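How to find the cause of a false stop when the sun is low

Written by Petrică Tudose, Taltico field group
Last changed: Jan 3, 2022

In September our road robot, the Brusside, made an emergency stop on the test road at Prasbridge with no person and no vehicle in front of it. Skye Haldane was walking behind and had to jump to the side, as she did not expect it. She was not hurt. We treat a false stop as a safety matter all the same, and I was asked to write down how we searched for the cause, so that the next team can do it faster.

You need: the full log of the run, the recorded pictures, a laptop with the replay tool, and one colleague who did not drive that day.

Step 1. Leave the robot where it stopped

Press the red button and put the wheel blocks. Do not restart the computer. A restart clears the short memory of the planner, and on our first try we lost it this way. Save the log first, then the pictures, then switch off.
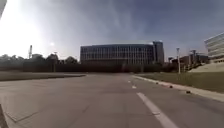

Step 2. Find the stop in the log

Search for the word HALT and go backward from there. In our run the HALT was at line 3226, but the first warning from the obstacle module was already at line 1542. Please do not read only the last page of the log. Visitación Soler looked at the last page for a whole morning, and she found only the brakes doing what they were told.

Write both line numbers on the fault sheet, together with the direction the robot was facing.

Step 3. Look at the light before you look at the code

Open the pictures from the minutes before the stop and check where the glare is. On our road, facing the long office building, the sun comes from the upper left. The sky there goes nearly white and the tops of the trees lose their shape, while the right side stays darker and blue. The exposure control has to choose between these two halves.

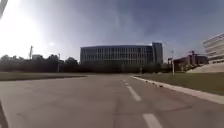 The obstacle module at that time used one brightness limit for the complete picture. Anything darker than the limit, and lower than the horizon, could become an obstacle. You can test this in the replay tool under "limits": move the value down by small steps and watch if the warning goes away. Ours went away at the second step.

Step 4. Check the mask of the robot's own body

The camera can see a little of the robot itself at the left side. This part must be covered by the mask, or the module will think that something dark is very near. Load the mask file over several pictures, not only one, and compare the borders. If a dark strip is outside of the mask, draw the mask again and save it with a new name.

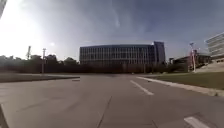 Our mask was made before the camera bracket was changed. It was too narrow in the lower left corner. With normal light this made no trouble, but together with the wrong brightness limit it was enough for a HALT.

Step 5. Walk along the curb

Small dark things at the side of the road can also give a warning. Go there on foot, with the robot switched off, and see what they are. Seams and cracks in the pavement should be checked too. Mark on the map what you cannot remove.

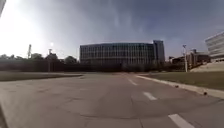 Step 6. Repeat the run with the corrections

Change one thing, run, and write the result. Then change the next. Keep the speed at the lowest setting, and let no one walk directly behind the robot. Yolanda Requena holds the remote stop at our site and she has the last word about whether a run can start.

Choose the same hour of the day as the original fault. A clean run at noon says very little about low sun.

Step 7. Close the fault sheet

The sheet needs two signatures, one from the driver and one from the colleague who was not driving. Attach the old mask and the new one. Send the copy to Dorothy Yeoman, who keeps the sheets for all sites, also if you did not find the cause.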